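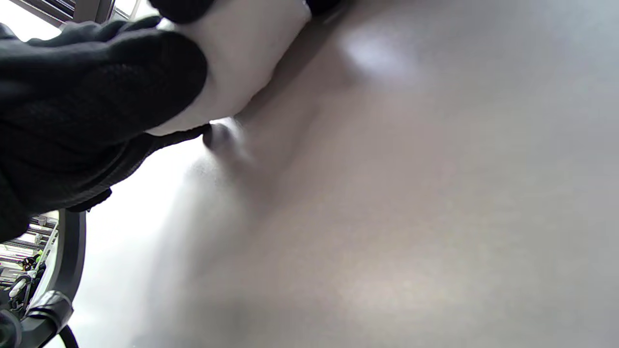

**Bench and hand-work area, monthly check**
Site: Jindcombe, packing room 2
Checked by: Bogdan Oprea
Countersigned: Esben Thygesen
Month: June
Form 781

Mark each line OK, ACTION or N/A. Write a comment for anything marked ACTION. Leave the form in the tray by the door when finished.

### Gloves

- [x] Clean pairs in the dispenser at start of shift. OK
- [x] Knit gloves used for soft goods only, coated gloves for cutting. OK
- [ ] Cuffs and seams sound, no loose yarn. **ACTION**
- [x] Correct sizes in stock. OK, low on medium

Comment: Black knit gloves are starting to fray at the wrist edge. Loose yarn ends up in the white goods and shows badly. Pull any pair with a loose seam and put it in the scrap bin, don't trim it and put it back. I have asked Rirkaditz for 20 pairs. E.T. to confirm the order went through.

### Work surface

- [x] Gray tops wiped down before white items come out. OK
- [x] No chips, burrs or raised edges. OK
- [x] No tape residue. OK after cleaning
- [ ] Small parts put away before folding starts. **ACTION**

Comment: Found loose pegs left out on two benches. They are easy to miss with gloves on and can get folded into the item. There is a lidded tub under each bench for them. Please use it. Tape residue at bench 8 came off with the Trurkar cleaner, which needs the window open.

### Handling soft items

- [x] Picked up by the edge, one at a time. OK
- [x] Dropped items go to rewash. OK
- [x] Stacks kept below the shelf lip. OK
- [x] No pens or open drinks on the bench. OK

Comment: One cup on the windowsill by bench 2. Sill isn't bench so I passed it, but it would be better in the break room.

### Floor and access

- [x] Walkway clear to both doors. OK
- [ ] Mats flat, corners not lifting. **ACTION**
- [x] Stools stable, feet not missing. OK
- [x] Extinguisher tag in date. OK

Comment: Mat at the end bench lifts at the corner nearest the aisle. Taped for now. The tape will not last, so it wants replacing. Same mat as last month.

### Lighting

- [x] All tubes working. OK
- [ ] No glare on the tops. **ACTION**, bright patch on one top
- [ ] Spare tubes on hand. N/A, held by Arnardóttir under the service contract

### Follow-up

| Item | Who | Status |
|---|---|---|
| Replace frayed gloves | Thygesen | Ordered, to confirm |
| Remind both shifts about pegs | Oprea | Done at 7:15 a.m. briefing |
| New mat, end bench | Thygesen | Open |
| Restock medium gloves | Oprea | Open |

Note from E.T.: Agree with all of the above. Mat request resent. Glove order is in, will initial this sheet when the box arrives.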